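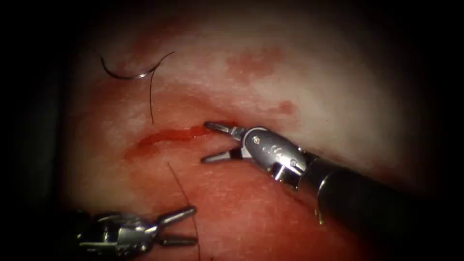 Progress report to the Ranard Fund
Student Project in Surgical Robotics, Mornham College
Submitted 2021-05-09 by Ghazala Chaudhry, Program Coordinator

The project remains on schedule. Enrolment stands at 7 teams, and all have moved from simulator exercises to suturing on tissue. Students have logged 62 hours at the console this term, against a target of 100 by the close of the program in October.

The suturing unit asks each student to pass a curved needle with one instrument, receive it with the other and tie off with short tails. Recordings are labelled by stage and form the data set for the automation unit.

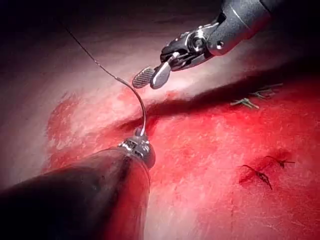
Automation Unit

Needle handling is the first task the teams will attempt to automate. The grip on the needle and the placement of the second instrument's jaws near the wound edge are being annotated under the direction of Catarina Loureiro. Knot tying has proved harder to label – the thread loops between the two instruments and often crosses earlier tails.
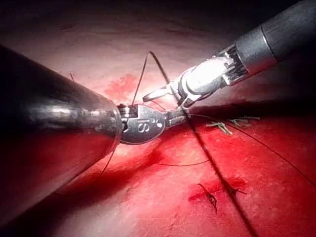

Teams have therefore been asked to mark the start and end of each loop before any model is trained. We request approval to move $500 from travel to data storage.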